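Section 3: Doing Up, Checking and Folding a Zipped Top

Welcome to the part of the Ccori garment care guide that we enjoyed putting together most. A zip is a lovely bit of engineering, and once you have the knack of handling one gently it will run smoothly for years. The steps in this section suit any soft top with a full-length metal zip, including sweatshirts, light jackets and hooded tops.

Before you start

Clear a flat, pale surface if you have one. Small metal parts show up so much better against white! You will also need a soft, dry toothbrush and the wax stick from your Jikar kit (part 1747). Allow 14 minutes the first time. You'll be much quicker after that.

3.1 Laying out

1. Put the garment down with the front facing you and let it fall open. It doesn't need to be neat yet.
2. Find the collar and pull it gently away from the body so that nothing is tucked underneath.
3. Bring any cords or straps out to the side, well clear of the teeth.
4. Find the zip pull. If it has slipped under a fold, follow the teeth with a fingertip until you reach it.

Note: Don't smooth the whole garment flat at this stage. A bit of slack in the cloth makes the zip easier to move.

3.2 Working the zip

5. Hold the fabric beside the zip with one hand, close to the teeth.
6. Take the pull, or the ring if one is fitted, between finger and thumb of the other hand.
7. Draw it along in the line of the teeth. Where the zip curves, go round the curve with it, or straighten that stretch first.
8. Stop as soon as you feel it drag. Go back a little way, move the fabric clear and try again.

CAUTION: Never tug sideways on a ring. Thin rings can open up under a sideways load, and the pull may come away from the slider.

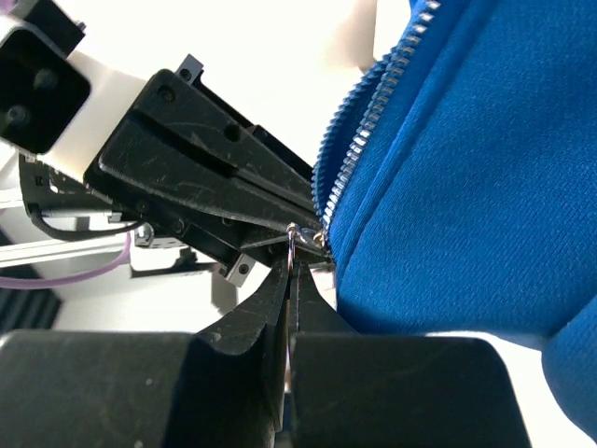
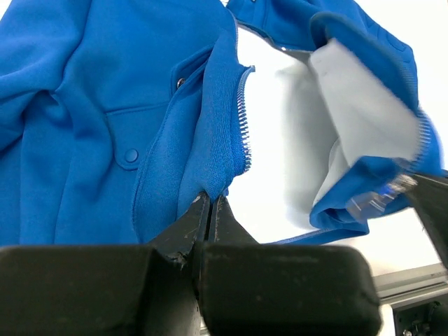
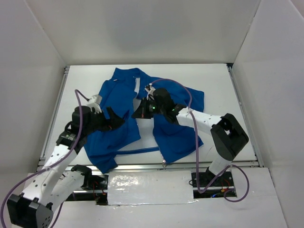 Fig. 31. Blue zipped top: ring on the zip pull (first), front fabric held in a fold beside the zip (second), garment laid out on a white surface (third).

3.3 Checking the front

9. Look along both rows of teeth for lint or loose threads, and brush them out from the collar downwards.
10. If your top has a ribbed band at the front, check the spot where it joins the body. Fabric loves to bunch up there.
11. Press any snap buttons shut. A soft click means they are home.
12. Rub the wax stick once along each side of the zip, then run the pull up and down to spread it.

Tip: Nisha Sandhu in our Codbridge workroom does her waxing in November, just before the thick tops come out, and it's a great habit to copy.

3.4 Folding

13. Close the zip, leaving the last little bit at the neck undone.
14. Turn the garment face down, fold in the sides and lay the sleeves straight down the back. Fold up from the hem, then turn the bundle over.

If a tooth is bent or missing, leave the zip open and see Section 5, Repairs by Dilgate.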